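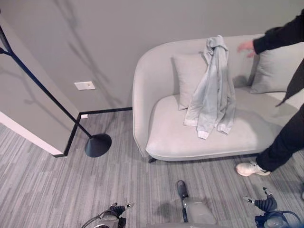 Which closing force should I set for clothes on the Tisier gripper when it runs with the Voicu controller?

Start with 14 newtons at the fingertips and a closing speed of 40 per cent. This value holds a sweatshirt or a light jacket at one layer of fabric. For two layers or a thick hem, raise the force in small steps and look at the finger current after each step. The factory value in the controller is for hard parts and is too low for cloth.

Ticket 3058: right gripper loses cloth during lift, left gripper is fine
Opened in May by Anil Shenoy, Asdale site
Last updated: 16:40

Problem as reported

We compare two controllers on the same pair of arms: the Bristesa, which we have used since last year, and the Voicu, which is on loan. The grippers are Tisier on both sides, and we did not change them between the controllers. The task is to take a garment from a sofa, lift it until it hangs free, and put it back on the seat.

With the Bristesa the task runs well on both sides. With the Voicu the right gripper closes on the cloth, the arm starts to go up, and then the fingers open by a few millimetres and the cloth slides out. The left gripper does the same lift without this problem. No error is shown on the controller screen. In the log I see only a warning, "hold target changed", and it comes before the cloth falls.

What I tried before opening the ticket

I cleaned the finger pads on both sides with alcohol. No change.

I exchanged the left and the right gripper. The fault stayed on the right side, so I think the gripper itself is healthy.

I loaded the Bristesa force values by hand into the Voicu. It became a little better, but the cloth still slides when the elbow passes the middle of its travel.

I checked the gripper cable on the right arm. The connector was tight. The cable has enough free length when the wrist turns to the end.

Reply from support, 10:15

Thank you for the clear report. Please send the hold log of one complete lift, from closing until the arm stops at the top. Please also tell us if the gripper is in "part" mode or in "soft" mode, and if both sides have the same mode. The mode is saved per port and it does not follow the gripper when you exchange it.

Anil Shenoy, 11:05

The left port is in soft mode. The right port is in part mode. I did not know that they are saved separately, and in the Bristesa there is only one setting for both. I have now put both ports in soft mode and started the lift tests again with the same garment.

The hold log is attached to the ticket. In part mode the controller reduces the finger current to 91 per cent of the set value after the first contact. I suppose that this is correct for a metal part, but for cloth it is not enough.

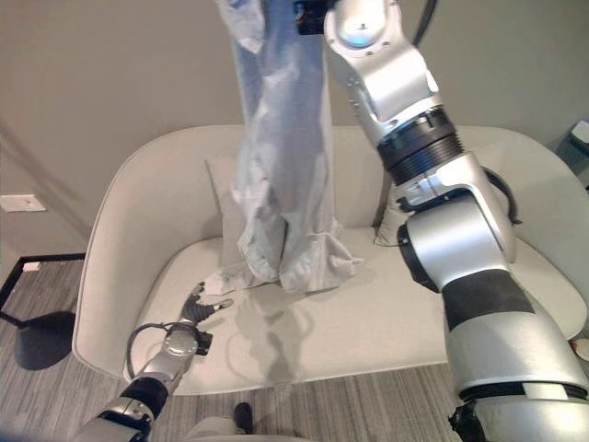
Lift test at the sofa, right gripper holding the cloth at the top, left gripper open near the lower end.

Anil Shenoy, 13:30

Result after the change of mode: the right side holds now in all slow lifts. In the fast lifts the cloth slipped again at the same elbow position as before, but less far. The warning "hold target changed" does not come any more.

I would like to ask if the elbow movement can have an influence on the gripper supply. On the Bristesa each gripper has its own supply line. On the Voicu I understand from the wiring sheet that gripper and wrist share one.

Reply from support, 14:20

Your reading of the sheet is correct. Gripper and wrist share one line, and in a fast lift the voltage can drop for a short moment. Open the port settings, find "supply priority" and choose "gripper first". The wrist will then be a little slower in fast moves. Restart the controller after this change, a reload of the program is not sufficient.

Please keep the start position the same for both controllers, otherwise you cannot compare the logs.
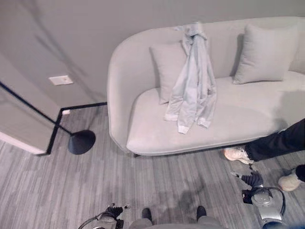 Sofa test area at Asdale, garment over the left pillow, grippers in front.

Anil Shenoy, 16:40

Supply priority is changed on both ports and the controller was restarted. I ran the fast lifts again on the right side and the cloth stayed in the fingers. The wrist is slower, I can see it in the log but it does not disturb this task.

Two small points for your documentation. The saving of the mode per port should be written on the page about exchanging grippers. And the wiring sheet has the label "G2" for both the gripper port and the wrist port, so I needed some time to find the correct one.

One question is still open. The head camera picture comes later on the Voicu than on the Bristesa, and the arm waits before it closes. I will write a separate ticket for this when I have the time stamps from both controllers.

Status: solved, waiting for confirmation after the next long run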